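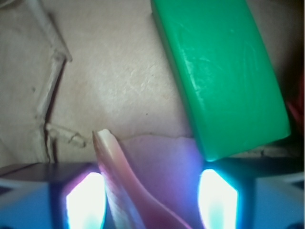 Item 937

The shell went back on the table in December, at the end of the inventory. By then Roxana Vlad had recorded everything else from the house at Drosedari: the clock parts, the fishing weights, the buttons, four tins of keys with no locks. The form had a line for each object and a column for its condition. She wrote "fair" in most of them.

She worked at one end of the table and Safta Anghel worked at the other. Safta had lived in the house until the spring. She was employed by the estate to identify things, at a rate fixed by the lawyers in Asgate, and she did this without looking up from her tea unless the question required it.

"Green block," Roxana said. "Rounded edges. Scratched."

"His."

"What was it for?"

"It stood by the back door. Sometimes it held the door."

Roxana wrote "block, green, use: door." She gave it a condition of fair. There was no box on the form for sometimes.

The string was harder. It was thin and pale, and the form required a material. She rubbed it between two fingers and wrote "string." Safta said it had come off a parcel. The parcel had come from Graka, and the man who sent it had tied it with more string than was needed. She did not say what had been in the parcel. Roxana turned the page.

The estate of the late Mr. Bălan was to be divided between two nephews. One had asked for the land. The other had asked for the contents, sight unseen, on the condition that nothing worth less than 600 be shipped. This was the reason for the inventory. Anything below the line stayed in the house and would be cleared with it. Of the items recorded so far, very few were above the line, and those were furniture.

At 4 in the afternoon Roxana turned on the lamp and read out the next number.

"Item 937. Shell. Spiral, pointed at one end. Orange and tan, paler at the lip."

Safta put down the cup.

"Where was it found?" Roxana asked. The form had a column for this too.

"On the kitchen windowsill."

"Before that."

"I don't know the name of the beach. We went by bus. The trip took 90 minutes and he complained for all of it. He carried that home in his hat."

Roxana looked at the column. It was narrow. She wrote "windowsill, kitchen."

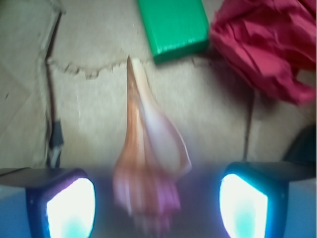 Item 937. Shell, spiral. Found: windowsill, kitchen.

"And a value," Safta said. "You have to put a value."

"I have to put an estimate."

"What is it?"

Roxana had a price guide for shells, which the office had sent along with the guides for clocks and glass. She opened it and went through the plates twice. Several of the shells were close in shape. She closed the guide and wrote a zero, and initialed it.

Under the terms of the instruction, an item with no value did not belong to either nephew. It did not belong to the inventory either. She ruled a line through the entry, wrote "struck, not an asset" in the margin, and gave the next object the same number so that the total would come out right.

Then she moved the shell down to Safta's end of the table and picked up a box of hinges.

"Item 937," she said. "Hinges, brass."

"His," said Safta. She had the shell in her hand by then and did not look at the hinges.

"Condition?"

"Fair."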